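Two-arm robots stopped at Herholm after grip fault

Herholm has stopped work on its two-arm table robots after one arm closed without a command and caught a technician's glove. The technician, Kane Rakena, was not hurt. The stop began on 18th December and covers 2 stations at the Vanel site.

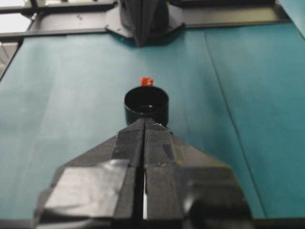
The fault was found in the signal that tells the arm how far its fingers are open. According to Maxine Mudgway, who leads safety at the site, the controller lost this signal for 200 milliseconds and then used an old value. The tape wrapped around the black fingers was also checked, and it played no part in the event. The same station had completed 118 cycles that day with no alarm, and this worries the engineers more than the fault itself.

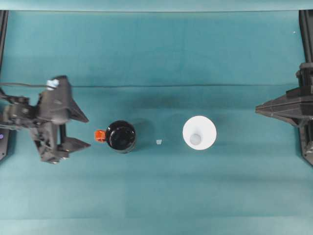 Until a correction is ready, hands must stay off the table while the motors have power - also during short pauses. Kamran Warraich of Jitpraphai, the company that supplied the controller, said that a new version is being tested. A similar loss of signal was reported in September, but at that time it was closed as a loose plug. Herholm will now open that report again.

Contact the newsroom | Copyright Brastireo News | Back to top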